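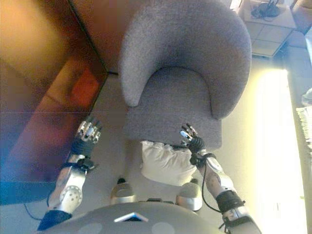

Fig. 1. Grey armchair with a curved backrest and a small white pillow.

Sitting Comfortably: How Chairs Shape the Way We Read
Märta Hägglund and Odair Furtado

We started this project with a simple question: do people read for longer in a soft chair than at a desk? Over one month, 26 students at our college kept reading diaries, and we ended up with 411 entries - far more than we had dared hope for!

Each entry gave the start and finish time, the type of seat and the kind of book. Novels were the clear favourite in armchairs, with sessions lasting 23 minutes longer on average than those at desks. Textbooks showed almost no difference, and that surprised us both.

The diaries were a joy to go through. One reader finished a whole detective story in a single evening and wrote "forgot dinner" in the margin.

Our tutor, Janaína Quintana, suggested that lighting may matter just as much as the seat. We would love to test that in April, with lamps of different brightness and a larger group of readers.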